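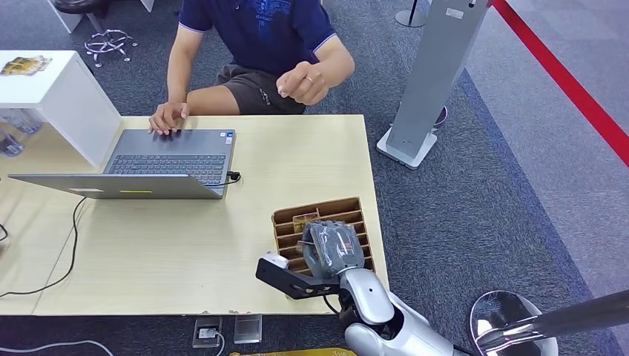 Sharada Pillai told us, when we asked her what she missed most about the old way of sharing recipes, that a recipe used to come with a person attached to it. She had a biscuit tin full of them on cards, and she could say whose kitchen every card had come from. Now she types three words into her phone and gets a very good dal from someone she will never meet. She wasn't complaining, she said, and the dal really is very good!

Her remark stayed with the four of us all through the term, and it ended up shaping the question behind this report: when families move their recipes from paper to a computer, what comes along and what gets left behind?

Background

Our group (Dace Org, Rekha Poojary, Joni Valtonen and Ute Mühlbauer) started with a much bigger idea. We wanted to compare home cooking in three neighborhoods, and our first outline was so ambitious that it would have kept us busy until we were grandparents ourselves. After our planning meeting on 4th February we narrowed it to one neighborhood, Celldale, where two of us live and where we already knew plenty of doors to knock on.

Celldale is a nice place for this kind of study. Many families there have been in the same houses for a long time, and there is a yearly supper in May where people bring a dish and, if you ask kindly, the recipe too. Joni's aunt had kept a folder from those suppers, and she lent it to us on the condition that nobody eat near it. (We were very careful. There were already enough butter stains.)

What we did

We spoke with people from 76 households, mostly at their kitchen tables, and asked each of them the same short set of questions. Where do you keep your recipes? Who wrote them down? Have you copied any onto a computer or phone, and did you change anything when you did? Most talks were meant to be short and very few of them were. Once the tin or the notebook comes out, you are there for the afternoon, and usually there is cake.

People were also kind enough to let us read their collections. Altogether we looked at 2,668 recipes, on cards, in notebooks, on the backs of envelopes and in typed files. Rekha built the spreadsheet and deserves a great deal of credit for it, as the rest of us kept inventing new names for the same column. For each recipe we noted whether it named a person, whether it gave exact amounts, and whether there was any comment written beside it.

What we found

The comments turned out to be our favorite part. Paper recipes are full of them: "too sweet for Dad," "double this," "made for the christening, oven smoked." When people typed a recipe up, the amounts and steps nearly always made the trip, and the comments very often did not. Several people told us they had been tidying, and that the scribbles looked messy once everything else was neat.

Names did better than we expected. Krishnan's Lemon Rice stayed Krishnan's Lemon Rice in every typed copy we saw, even in homes where the cook had no idea which Krishnan it was. The same went for Noltov soup, a beet and barley dish that some 80 people at the May supper must have tasted over the years. We heard two different stories about where that name came from and would not like to choose between them.

Amounts changed the most. "A teacup of flour" became a measured cup, and "butter the size of an egg" became a number of tablespoons, which didn't always agree from one house to the next. Ute baked the same almond cake from a handwritten card and from its typed version, and the typed one came out flatter. One cake is hardly proof, but we ate both.

Limits and next steps

We only talked with people who were happy to talk, and people who love their recipe tins are probably more likely to open the door. We also missed younger renters almost entirely. If another group picks this up, we would suggest starting with them, and recording the conversations, as our handwritten notes got rather hard to read toward the end.

Dace is now scanning the supper folder, scribbles and stains included, so that Joni's aunt can have it back before the next supper.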